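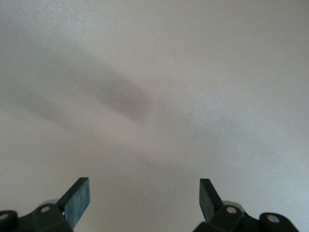
Part-time bookkeeper, Ellstead office

2 min read

Pillden is hiring a part-time bookkeeper for its office in Ellstead. We sell and repair church and school pianos, and we look after the tuning contracts for Fullard as well.

The job is 28 hours a week, with a start in January. Hours are flexible as long as you are in by 10 a.m. Payroll closes on the last working day of the month, so you can't take that day off.

You will enter supplier invoices, match bank statements, chase late payments and get the sales tax figures ready for our accountant. We send out 2,000 invoices a year, most of them small. You will also answer the phone when the front desk is at lunch.

You need two years of bookkeeping work and you should be comfortable with spreadsheets. A degree is not required. Knowing pianos is not required either.

Send a resume and a short note to Abhishek Upadhyay at the Ellstead office. Interviews take 30 minutes and are held in person. Parking is behind the building, off the alley.

Recent postings
Piano technician, Fullard contracts
Delivery driver, weekends
Summer help, Piątek warehouse

Contact | © Pillden | Back to top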